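Keeping track of dividends across two brokers, what do you all use?

Posted in: Investing for beginners

zinebz
I've got 2 accounts, one with Prarnora and one with Tiso, and for the last few years I've kept everything in a spreadsheet I built on a very boring train journey. It was fine when I had four funds. Now it's 13 holdings and every time one of them pays out I have to type it in by hand, work out which account it went to, and then remember whether I've already counted it. I hadn't, twice, in November.

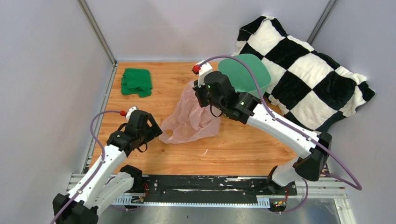 What I'd really like is one page that shows what I put in, what it's worth and what it has paid me, split by account. I don't need live prices, once a week would do me. Has anyone found something that does this without wanting my bank login?

Zineb

pennyjar_gaz
Slaoui does most of that. You export the statement from each broker, drop it in, and it sorts the payouts by account. Free up to a certain number of holdings, can't remember what it is, might be worth checking before you spend an evening on it like I did.

mossbank
I tried Slaoui and gave up. It read my reinvested dividends as new money going in, so according to the chart I was a much keener saver than I am. Growth figure was way too low as well. I went back to my spreadsheet and I'm happier there.

pennyjar_gaz
There's a tick box for that, mossbank! Settings, then "income", then "treat as reinvested". Mine's been right ever since.

mossbank
Found the tick box. It only works on new imports, so all my old ones stayed wrong. Would've meant deleting the lot and starting again and I'd gone off it by then.

tup_hill
Slightly different view, do you need to track it at all? I look at my accounts when the yearly statement turns up and that's it. If you're not going to sell anything, knowing on a Friday night that you're up or down a bit is just something to fret over.

zinebz
I do see that, tup_hill, but it's the tax side that bothers me more than the ups and downs. The Tiso account isn't an ISA, so I need the dividends for my return and I'd like to stop adding them up from emails with a calculator. (Also I quite enjoy looking, I'll admit it.)

grillville_dan
For tax you only need one tab. Date, fund, amount, account. That's all mine is. I did have a sheet with 1000 rows and colour coding and a forecast up to retirement and I never opened it apart from to fix it. Typing in a payment takes me less time than finding the export button on Prarnora's site, they've moved it again.

mossbank
They have! It's under "documents" now, not "history".

pennyjar_gaz
One thing to watch if you do go with Dan's way, accumulation funds. The dividend never lands as cash but outside an ISA you still have to declare it. You won't get an email for those, it's on the tax certificate.

zinebz
Oh. I've got 2 of those in Tiso and I haven't been putting them down anywhere. Right, that's my evening gone.

tup_hill
Ring them if you can't find the certificate. They posted me a copy of mine, took a few days.

zinebz
Found it, it was in my inbox under a very dull subject line. I'm going to do Dan's single tab for the tax and give Slaoui a go for the rest, with the tick box on from the start. Gaz, does it cope with a fund that's held in both accounts? I've got one of those too.

pennyjar_gaz
Yes, it shows it as two lines. You can merge them but I'd leave them separate if only one's taxable.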